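Zondero 2201 Cable Sleeve Kit for Small Picking Arms
Last updated: September

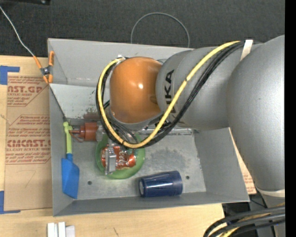 2 min read

Sold by Nunbridge as a replacement for straps and tape on bin-picking cells. Schnyder, who make it, claim it will "end cable trouble." I doubt that, and you should too before spending 80 dollars.

Cables down the outside of the arm are fine on most jobs. On our KUKA the yellow one sweeps across the lettering and loops around the orange joint, with the black bundle beside it and one white strap holding everything to the upper arm. The loop is the part to watch. With the gripper finger down over a bowl in the bin, it hangs close to whatever you are picking. Too much slack and it drags on the parts. Too little and the last joint pulls on the fitting.

The kit is a split sleeve, four clamps and a hex key. The clamps are good. The sleeve is stiff and adds bulk in the one place you don't want it – I would leave it off below the last joint.

Fitting: power down and lock out. Undo the old strap. Set the clamps finger tight, power up and jog each joint to its limits at 20 percent speed, staying outside the cell. Lock out again before you move or tighten anything. Check the jackets for shiny spots every month.

The clamps alone are 59 dollars. Buy those.

We use cookies to remember your cart. Accept / Settings

Comments (2)

riltinia_shop: Sleeve split along the seam on ours. Clamps still holding.

gearbox_dad: Does the hex key fit the older clamps or do I need another one?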